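Learning by being led

The first thing a new operator learns at Koletti is to wait. You move your hand, the arm moves a moment later, and if you correct too early you correct twice. After an hour my shoulders were sore and I had not yet picked up one object properly.

Koletti teaches household robots by demonstration. A person holds two controllers, wears a headset and performs the task through the machine's arms. Every movement is recorded, and later a program is trained on the recordings. The company asks for 200 good demonstrations before it tries to train anything, and for difficult tasks it asks for 400.

There is an older way, in which you take the arm by the wrist and guide it yourself. The workshop at Stirneck still prefers this for wiping and for opening drawers. The teachers there told me that they feel the weight of the arm, and that the feeling makes them honest. The disadvantage is that your own body stands in the work area, so the cameras record your elbows also.

Much of the remote teaching is now done in simulation. The rooms are drawn on a computer, the furniture can be changed overnight, and a dropped cup costs nothing. My task was called Bawa 4, after the set of rooms it belongs to: take a binder from an office chair and put it on the dresser. I had 90 seconds for each attempt.

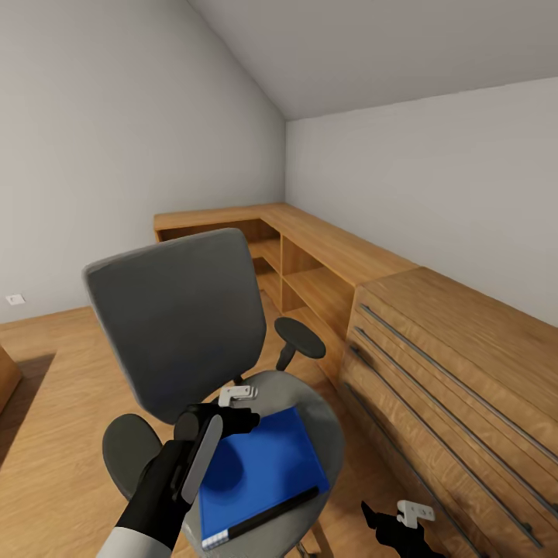

Sasham, Feb 16, 2024

The blue binder on the grey seat was harder than I expected. A flat thing gives the fingers very little to hold. My trainer's advice was to bring the left gripper in low above the cover, stop, and look for the edge before closing. The armrests also need respect, as it is easy to watch the fingers and forget the forearm behind them.

On a good attempt I forgot the controllers completely. On a bad one I pushed the binder against the backrest and had to start again. Bad attempts are kept too, in a separate folder, and in July the team will test whether they are useful for teaching recovery.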